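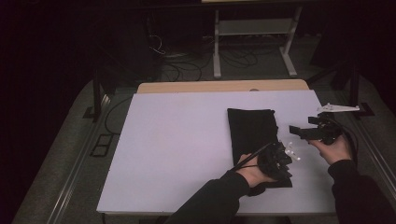
Folded black cloth, white table.

I own eleven black T-shirts, and I could not tell you which one I am wearing. My wife can. She says one of them is navy.

I bring this up because in September we moved from the house on Zamudio Street to an apartment in Mollside, and I was put in charge of laundry. It wasn't a promotion. The old house had a washer in the basement and a line in the yard, and a system that ran on my wife knowing where everything was. The new place has a shared laundry room on the ground floor with 4 machines for what feels like a small nation, and the system now runs on me.

The first thing I learned is that a shared laundry room has a government. Ours is Lorraine Birkett, apartment 30, who has lived in the building since it had a different name. She holds no office that I know of. She does have a laminated sign, which in this building amounts to the same thing. The sign says that finished loads may be removed after ten minutes and placed on the counter "with respect." I have given a lot of thought to what it means to place a stranger's gym socks on a counter with respect. I settled on not looking directly at them.

My own load got the treatment in week two. I came down at 7 in the evening, four minutes over the limit, and found my shirts already out of the dryer and folded. Folded well, too - sleeves tucked behind, the whole stack square as a phone book. It is a strange feeling to be scolded by a pile of your own clothes. I carried them upstairs and put them in the drawer and my wife opened it the next morning and asked if I was feeling all right.

So I decided to learn to fold. My father folded everything in thirds, including the newspaper and once a road map that never recovered. My mother rolled. I come from a mixed marriage, and the result is that for most of my adult life I have done a thing where you hold the shirt under your chin, bring the arms across, lose one of them, and drop it on the chair. The chair was a good system. I miss the chair, which didn't make the move.

There is a great deal of advice out there. One book I got from the library wants me to stand every shirt on its edge so I can see them all at once, like files. I did this for a week. What I could see all at once was eleven black stripes, one of them reportedly navy.

The detergent question I'll save for another post, except to say that we are down to the last of the big Tresent jug we bought for the old machine, and that Lorraine has views on the amount I pour. She gave them to me by lowering her glasses.

Anyway, I've landed on halves. In half the long way, sleeves in, then half again and once more if the drawer needs it. It takes me most of a ball game to get through a basket, and the stack leans a little to the left. Last week I moved somebody's towels out of the far dryer at eleven minutes and folded those too, in halves. When I came back for my own load they had been refolded in thirds.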